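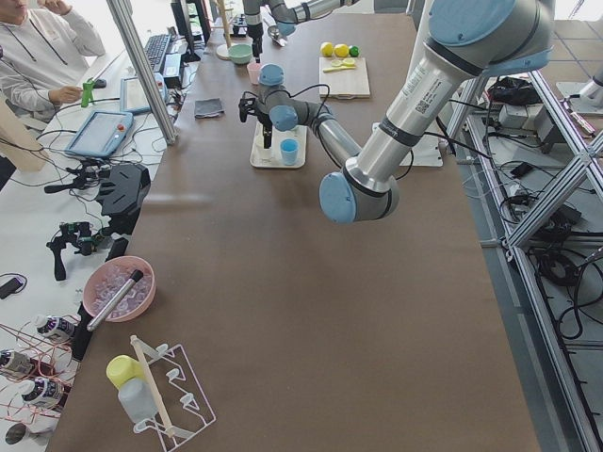 Can a machine make you a drink yet? Or dry a glass, fold a tea towel, put the bowls away in the right cupboard? At Zedstead we spend our days finding out, and we'd love some help from people who do these jobs without thinking about them. At the moment we're on kitchen work: ice in a pink bowl, lemon slices on a board, small cups on a tray, and two arms that have to sort out between them who goes where. Picking up a little see-through cup without squashing it is harder than you might think – and great fun to work on!

We are looking for 20 people to take part in the next round of the Puser study. You don't need to know anything about robots. If you have run a home, worked in a café, stacked shelves or looked after children, you have exactly the sort of know-how we're after.

What you would be doing

Each person comes in for 3 sessions. In the first you do a set of everyday chores at a table, your own way and at your own speed. In the second you use a handheld gripper to do the same chores, which feels very odd for ten minutes and then rather nice. In the last one you watch the arms have a go and tell us what you think: too slow, too rough, wrong end of the ladle, whatever comes to mind. Blunt answers are very welcome.

We don't yet know how much of this a machine can do well. Wiping and stacking look hopeful. Cloth is still a headache, and so is anything slippery.

Who can apply

Anyone aged 18 or over who can stand or sit at a table for 44 minutes at a stretch. Left-handers, please do get in touch, as we had very few last time. Tell us about any food allergies when you write.

Pay and place

You will be paid £200 once you have done all the sessions, plus bus or train fares. Sessions are held at our Segers Road workshop, with evening slots available.

To apply, send a few lines about yourself and the chore you would most like to hand over to Aurelio Cárdenas at the Zedstead front desk by Mon 23 January. He will ring you back to fix a time.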